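3.2 Rangement des câbles par bac

Le poste de tri est une table en bois lamellé, à bandes étroites crème, beige et brun. Les câbles y arrivent enroulés et sont répartis dans des bacs en plastique alignés au fond du plateau. Diệp Ung a proposé un classement par couleur de gaine, lisible sans étiquette ; Eskil Tveit préférait un classement par connecteur, abandonné après les essais de décembre.

Le bac sombre reçoit les câbles blancs, le bac transparent les câbles bleu clair. Le troisième bac, translucide gris-brun, est réservé aux gaines non classées – il est vidé avant chaque série. La lampe à abat-jour blanc reste à droite des bacs.
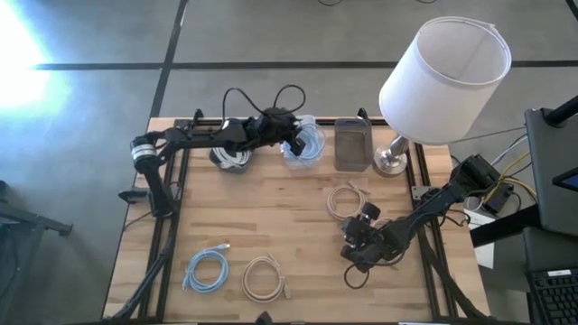

3.3 Mesures

Une série commence câbles posés sur le plateau et se termine quand celui-ci est dégagé. La durée moyenne est de 112 secondes avec le classement par couleur. Les 828 relevés sont enregistrés dans le tableur Kumix, tenu par Chinyere Aliyu.

Deux défauts reviennent : une boucle trop lâche qui dépasse du bord du bac, et deux câbles emmêlés au moment de la prise. Le premier se corrige en réduisant le diamètre d'enroulement. Le second n'a pas été traité dans ce rapport.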